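To: padlow-kitchen list
From: Adaeze Tamuno
Date: August 28, 2023
Subject: Re: [padlow-kitchen] Tomatoes, when to pick and how to keep them

Dear all,

Thank you for the many answers to my message from June. I did not expect so many people to have an opinion about tomatoes. I read all of them, also the long ones, and I want to reply to the main points in one message so that the list is not filled with small mails from me.

First I copy the message that I answer now, because some members joined after it was sent.

> Hello Adaeze and others,
>
> I grow on the Drumside plots, four rows, mostly cherry types and one
> row of a larger kind for sauce. My opinion is short: leave them on the
> plant until they are fully red and eat them the same day. All the
> discussion about storing is for people who pick too much at once.
>
> If you really must store them, never in the refrigerator. The cold
> kills the taste. My mother did not do it and her mother did not have
> a refrigerator at all.
>
> I also do not agree that you must remove the stem. It does nothing.
> I would like to hear if anyone has compared this properly.
>
> And please can we have the seed list again? The old link goes to an
> empty page.
>
> Regards from Drumside,
> plot 4

Now my answers. I write them under small headings, so you can skip what you do not need.

PICKING

I agree only partly with plot 4. A fully red cherry tomato from the plant is the best one, this I do not dispute. But on my balcony the fruit splits if I wait too long, especially after rain. The skin opens near the stem and the next morning there are flies. For this reason I now pick when the color is even but the fruit is still firm when I press it lightly with the thumb. Then I leave it one or two days indoors. I cannot taste a difference, and my husband, who is stricter than me, cannot taste it either.

For the larger kinds I go even earlier. When the bottom half has turned pink or orange, the tomato will finish by itself inside the house. I learned this from a neighbor and I did not believe her at first. She puts them on a windowsill out of the direct sun. I tried the sunny side one time and the skin became tough on one side and the inside was soft like a sponge.

Green ones at the end of the season are a different subject. If the fruit is still dark green and small, it will not ripen with any trick that I know. If it is pale green, almost white, you have a chance. Put those in a paper bag with a banana and look every day. "Look every day" is the important part. I forgot a bag in a cupboard last year and I will not describe it.

THE REFRIGERATOR QUESTION

Seven people wrote to me only about this. I try to be fair to both sides.

It is true that cold is bad for a tomato that is not ripe. It stops, and when you take it out it does not really start again. The texture becomes like flour. So for unripe fruit the answer is clear and I think we all agree.

For fruit that is already very ripe, I changed my mind this summer. In the hot weeks my kitchen was so warm that a bowl of ripe tomatoes went bad in two days. I put half in the refrigerator and left half out. The ones outside were lost, the others were still good on the fifth day. They did taste of very little when I ate them directly from the cold. But when I left them on the counter for an hour before eating, most of the taste was there again. So my rule now is: ripe and cannot be eaten today or tomorrow, in the refrigerator, and take out early. To plot 4 I say with respect that your grandmother had perhaps a cellar. I have a fourth floor apartment under the roof.

STEM ON OR STEM OFF

Here I must be careful, because I did the comparison only in my own kitchen and with no proper method.

With large tomatoes I believe the small scar where the stem was is the weak place. Water goes out there and mold goes in. If the stem is still on, leave it. If it is gone, put the tomato upside down, with the scar on the plate. It looks strange but my upside down tomatoes stayed smooth and the others became wrinkled.

With cherry tomatoes I see no difference that I would defend in public. When the stems stay green and soft it tells you the fruit is quite fresh, so for buying it is useful to look at them. For keeping, I pull off only those that are sharp or dry, because they make holes in the neighbors.

CONTAINERS

A member from the Castillo building asked whether the plastic boxes from the supermarket are good enough, or if one must move everything to a bowl.

My opinion: the box is fine for a few days if it has holes and if the fruit is dry. Before putting it away, take everything out one time. Very often one broken tomato is in the bottom corner and makes all the others wet. Put a folded piece of kitchen paper under them and change it when it feels damp. A bowl is better for air but worse if you are like me and put a heap in it, because the ones at the bottom carry all the weight. Wide and shallow is the best shape. I use an old baking tray, and it is ugly, and it works very well.

Please do not wash them before storing. I know it feels clean and finished. But the water stays around the stem and this is exactly where the mold begins. Wash what you eat, when you eat it.

WHAT TO DO WITH TOO MANY

This was the part where most of you sent recipes, thank you. I tested three of them and I write the two which I will make again.

1. Slow oven tomatoes. Take 900 grams of cherry tomatoes, cut in half, with the cut side up on a tray. Salt, olive oil, a little thyme if you have it. The oven at 200 degrees Fahrenheit, so really low, until the edges are dry and the middle is still a bit soft. In my oven this was most of an afternoon. The person who sent it wrote that one can leave the house during this time. I would not. Let them cool, put them in a clean jar and keep it in the refrigerator. I finish the jar within four days. I do not keep it longer, also not under oil, and please do not leave such a jar on a shelf, because with oil and low acid things there is a real risk.

2. Raw tomatoes with salt, for bread. This is hardly a recipe. Cut the cherry tomatoes in quarters, put them in a wide bowl, add a good pinch of salt and wait until there is liquid in the bottom. Then oil and a few drops of vinegar. Put the tomatoes on toasted bread and drink the liquid yourself before someone comes into the kitchen. One clear box of cherry tomatoes from the shop is a good amount for two people, if your own plants do not give enough yet.

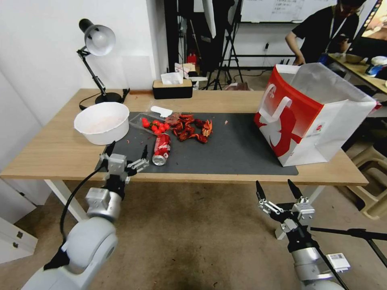 3. Freezing them whole. I did not want to believe this one, but it is the least work of all. Put the dry tomatoes on a tray in the freezer, not touching, and when they are hard, put them together in a bag. You cannot use them for salad later, they become completely soft. For soup and sauce they are very good. The skins come off under warm water in your fingers. I have now two bags and they will go into lentils in winter.

The third recipe that I tested was the jam. I am sorry to the sender. It was too sweet for us and it stuck to my best pot. Perhaps I cooked it too long, as the text said only "until ready" and I do not know when a tomato jam is ready. If you can describe this better, I will try one more time.

SEED LIST

The seed list was moved when the old site was closed. I wrote to Prindico, where our pages are hosted now, and they answered that the file still exists but has no link. My ticket with them is number 1013, in case another member also wants to write. Please mention this number, then they do not open a second ticket. Until it is repaired I can send the list by mail to anyone who asks. It is the version from last year and two of the names in it are spelled wrong, I know about them.

TWO SMALL QUESTIONS FROM MY SIDE

Has someone here saved seeds from a cherry tomato bought in a shop? I was told the plants will come out different from the parent, because most of these are hybrids. I do not mind a surprise, but I have only a small balcony and I do not want to give half of it to something sour.

And second, do you cut the top of the plant at the end of August? I read yes in one book and no in another. My plants are still making flowers, and I think these will not become anything before it is cold. I would like to hear from people who live on a higher floor with wind, since this is my situation.

To the member of plot 4: I hope you do not take my answer badly. Your message was the most useful one because I could disagree with it in order.

Please reply to the list and not only to me, then all can read it. And please delete the old text under your reply when you do not need it. The last digest was very long.

With kind regards,
Adaeze Tamuno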